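Häufige Fragen zur Datenaufnahme

Projekt Cladolis, Aufnahmeplatz Rukgate
Stand: 17. Februar 2024

Die Seite richtet sich an alle, die bei Cladolis Beispiele aufnehmen oder mit den fertigen Aufnahmen arbeiten. Fragen zur Anmeldung und zu den Schichten stehen auf der Seite "Organisatorisches".

Was genau nehmen wir auf?

Vorgeführte Greifaufgaben. Eine Person steuert den Zweifingergreifer von Hand über das Bediengerät, und die Software schreibt Kamerabild, Gelenkstellungen und Öffnungsweite der Finger mit. Ein Durchgang vom Startsignal bis zum Stoppsignal heißt bei uns Episode. Aus den Episoden lernt das Modell später, welche Bewegung zu welchem Bild gehört.

Wie viele Episoden brauchen wir?

Für jede Aufgabe 400 gültige Episoden. Bei der Aufgabe "Teil in den Korb legen" liegen derzeit 209 vor. Im gesamten Bestand sind es 3015, darin sind auch die Aufgaben enthalten, die seit September abgeschlossen sind.

Muss ich programmieren können?

Nein. Die Aufnahme läuft über drei Tasten am Bediengerät: Start, Stopp, Verwerfen. Wer an der Auswertung mitarbeiten will, sollte etwas Python lesen können.

Wie lange dauert die Einarbeitung?

Eine Schicht. Die ersten Episoden einer neuen Person werden gespeichert, gehen aber nicht in den Datensatz ein. Danach sieht Renji Fujimoto sie durch und gibt den Zugang frei.

Wie wird der Arbeitsplatz vorbereitet?

Tuch auflegen und glattziehen, Korb an die Markierung stellen, Greifer in die Ausgangsstellung fahren. In der Ausgangsstellung sind die Finger offen und leer. Zuletzt das Kontrollbild am Monitor mit dem Referenzbild der Aufgabe vergleichen. Beide Fingerspitzen müssen zu sehen sein.

Warum liegt ein Tuch auf dem Tisch?

Die Tischplatte spiegelt unter den Deckenlampen. Das graue Gewebe tut das kaum, und dunkle wie helle Teile heben sich ausreichend ab. Bitte kein anderes Tuch verwenden, auch wenn es ähnlich aussieht. Ersatz liegt im Schrank unter dem Rechner.

Stören Falten im Tuch?

Kleine Falten und Knicke dürfen bleiben. Das Modell soll später auch auf einer Unterlage arbeiten, die nicht perfekt liegt. Eine Falte, an der ein Teil hängen bleibt oder unter die ein Finger fährt, wird glattgezogen, aber nur zwischen zwei Episoden.

Wofür ist das grüne Klebeband?

Es markiert Positionen auf der Unterlage, unter anderem die des Korbs. Die Streifen müssen nicht sauber geschnitten sein. Löst sich einer, bitte an derselben Stelle ersetzen und im Protokoll eintragen. Zusätzliche Streifen nur nach Absprache kleben, sonst passen alte und neue Aufnahmen nicht mehr zusammen.

Muss der Korb vollständig im Kamerabild sein?

Nein. Die Kamera sitzt am Greifer und bewegt sich mit, deshalb ist vom Korb je nach Stellung nur ein Teil sichtbar, und ein Finger kann ihn zusätzlich verdecken. Solche Bilder sind gültig. Für den Überblick gibt es die zweite, feste Kamera über dem Tisch. Beide laufen in jeder Episode mit.

Wohin lege ich das Teil vor dem Start?

Auf die Position, die der Monitor anzeigt. Die Software wählt sie zufällig. Bitte nicht auf eine bequemere Stelle ausweichen. Wenn alle Beispiele in derselben Ecke beginnen, greift das Modell am Ende auch nur dort.

Wie schnell soll ich steuern?

Gleichmäßig und ohne lange Pausen. Wer kurz vor dem Teil jedes Mal zwei Sekunden stehen bleibt, bringt dem Modell diese Pause mit bei. Korrekturen sind erlaubt: Liegt der Greifer etwas daneben, zurückfahren, neu ansetzen, weitermachen.

Was mache ich, wenn der Griff misslingt?

Das hängt davon ab, was danach kommt. Fällt das Teil zurück auf das Tuch und lässt sich erneut greifen, wird weitergesteuert und die Episode zählt. Fällt es vom Tisch oder kippt der Korb, bitte Stopp und dann Verwerfen drücken. Verworfene Episoden werden in einem eigenen Ordner aufbewahrt und erst nach der Monatsprüfung gelöscht.

Darf ich während der Aufnahme mit der Hand eingreifen?

Nein. Sobald eine Hand in den Arbeitsbereich kommt, ist die Episode ungültig. Bei Gefahr für Person oder Gerät natürlich sofort den Notaus drücken, auf die Aufnahme kommt es dann nicht an.

Was gehört in das Protokoll?

Kürzel, Aufgabe, Beginn und Ende der Schicht, dazu jede Änderung am Aufbau. Also neues Tuch, neues Band, verstellte Lampe, getauschte Fingerauflage. Die Nummern der Episoden trägt die Software selbst ein.

Wer prüft die Aufnahmen?

Jede Episode wird von 2 Personen angesehen, die sie nicht selbst gesteuert haben. Sie vergeben "gültig", "ungültig" oder "unklar". Bei unterschiedlichem Urteil entscheidet Renji Fujimoto.

Was ist der Unterschied zwischen Derkater und Rondonuwu?

Derkater ist die Aufnahmesoftware am Arbeitsplatz. Rondonuwu ist die Ablage, in der die geprüften Episoden liegen. Derkater überträgt am Ende der Schicht automatisch. Den Rechner erst ausschalten, wenn die Anzeige "Übertragung beendet" erscheint.

Die Übertragung bricht ab. Sind die Daten verloren?

Nein, sie bleiben auf dem lokalen Laufwerk. Übertragung im Menü "Ablage" neu starten. Bricht sie wieder ab, Rechner eingeschaltet lassen und eine Notiz an den Monitor kleben.

Werden Personen aufgezeichnet?

Ton wird nicht aufgenommen. Beide Kameras sind auf den Arbeitsbereich gerichtet. Gerät doch einmal jemand ins Bild, wird die Episode bei der Prüfung aussortiert und gelöscht.

Kann ich die Daten für eine eigene Arbeit nutzen?

Ja, nach schriftlicher Zusage. Bitte Thema, Zeitraum und benötigte Aufgaben angeben. Weitergabe an Dritte ist nicht vorgesehen.
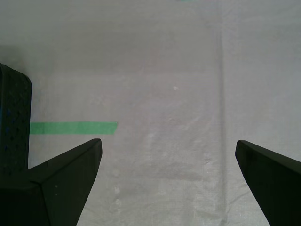
Offener Greifer über der Unterlage, links Korb und grünes Band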